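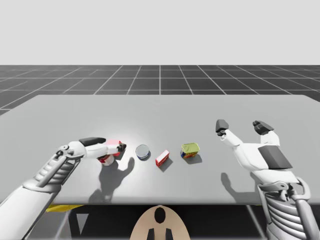
The Free Soup Lady of Ornlow

The account had 74 followers on the morning I was hired to look after it, and I am fairly sure that a good number of those were people who had worked at Rascombe at one time or another and had forgotten to stop following. Rascombe made soup. It had made soup in the same long brick building at the bottom of Ornlow since before my mother was born, and in all those years it had never felt the need to tell anybody about it, because the smell of onions came up the hill every afternoon at two and did the job for free.

But the owner's daughter had been to a talk at Flondano, the agency in the city with the glass stairs, and she had come home with a folder. The folder said we needed a voice. It said, on a page all by itself, "Who is Rascombe when Rascombe talks?" She put it on my desk, along with a cup of tea (she was always kind about tea), and asked me to have an answer by December.

I tried, I really did. I tried Rascombe as a jolly uncle. I tried Rascombe as a sort of wise farmer, though we had never owned so much as a window box. I wrote a week of jokes about spoons. My sister liked every one of them, and so did a man in another country who seemed to like everything that had ever been posted by anybody.

What happened next was my own mistake, and I have told it so many ways at parties that I want to set it down properly once. It was nearly midnight, I was in bed with a cold, and I thought I was writing to my neighbor. She had asked how I was feeling. I typed, "Miserable. Eating tomato soup out of the pan standing up. I put a cheese cracker in it and I am not sorry." Then I put the phone under the pillow and went to sleep.
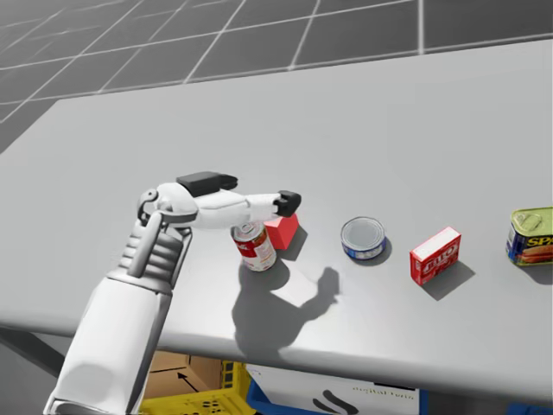 The red-and-white can, with company.

I woke up at seven to a sound like a bee in a jar. The phone had slid down between the mattress and the wall and was buzzing itself along the baseboard. Over 3,000 people had something to say about the cracker. Some of them were for it and some of them were very much against it, and one woman had written out, in five parts, the story of her grandfather, who took his soup standing up at the stove every night of his working life and would not be talked into a chair. People were answering her. People were telling her about their own grandfathers.

I walked to work with my scarf up over my nose, quite sure I was going to be let go. The owner's daughter was sitting on my desk. She had the folder from Flondano open on her knee, at the page with the question on it, and she was reading the grandfather story and crying a little, the comfortable kind of crying.

"Who is that?" she said, and pointed at my post.

"That's me," I said. "I had a cold."

She closed the folder. She asked if I still had the cold, and I said yes, and she said well, write some more before it clears up.

So I did. I wrote about the lid that won't come off and the bowl you always reach for even though there are nicer ones. I answered everybody, slowly, the way you would answer a person leaning over your fence. Shih, the big grocery chain that had turned us down two years running, wrote to ask whether we had a cracker to go with it. We didn't, but we said we'd think about it — and I believe the kitchen is thinking about it still.

That winter we set a table outside the gate with a big pot on it, and I put up one line to say it was there. I had asked for 130 cups and felt foolish about it, carrying them out in their long paper sleeves. They were gone by lunch. People drank their soup on their feet, in their coats, all down the wall and around the corner, and a very old man I had never seen before took a cracker out of his breast pocket, looked at me sideways, and dropped it in.

I never did write the answer on the page in the folder. It's in my bottom drawer now, under the tea bags.

Comments (3)

soupandsocks: I used to run the page for a hardware store and this is exactly how it goes. Our best post ever was a complaint about my knee.

Marrowbone: Team cracker. My husband says the cracker should be on the side and we are not discussing it further.

hilltop_reader: Lovely, though I wanted to know what the neighbor said when she didn't get her reply!

Last updated: December

Contact | Copyright, all stories belong to their authors | Back to top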